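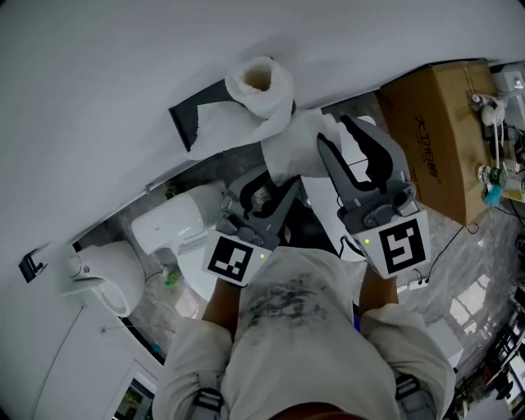
What is Stornov?

Stornov is a cannabis variety of mixed parentage, leaning toward the indica side, raised from a cross between Drisach and an old seed line known as Addo. It is grown mostly for its thick, resin-heavy flowers and its rather sweet, earthy smell.

Origin

The story usually begins with Simin Moradi, a hobby breeder who had kept Addo going in her greenhouse long after most of her friends had moved on to newer plants. She was fond of its short, sturdy shape but found the smell a little plain, and so one spring she dusted it with Drisach pollen and hoped for the best. Of the seedlings that came up she kept only 4, and Stornov descends from the bushiest of them. Cuttings passed to Booker Thibodeaux, who grew the plant for several seasons and gave it the name it carries today. A few older growers still call it Stoterness, which properly belongs to a sister plant from the same batch of seed (the two are easily mixed up when young, and plenty of seed lists have done so).

Appearance and smell

Stornov stays low and wide, with broad, deep green leaves that often pick up a purple tint if the nights turn cool in October. The flowers are dense and slightly sticky to the touch. Most people notice damp soil and pine first, followed by something close to stewed plums, and the plum side gets a good deal stronger after a long, slow cure.

Growing

Indoors, the plant is usually switched to 12 hours of light a day to bring on flowering, and it finishes in nine weeks or so. Its side branches are heavier than they look, and a simple net or a couple of stakes will save a lot of heartache near harvest! Good airflow matters too, as the tight flowers are prone to mold in damp weather. Outdoors it does best in dry, sunny places with a mild fall, and Thibodeaux's own notes recommend spacing the plants two feet apart at the very least.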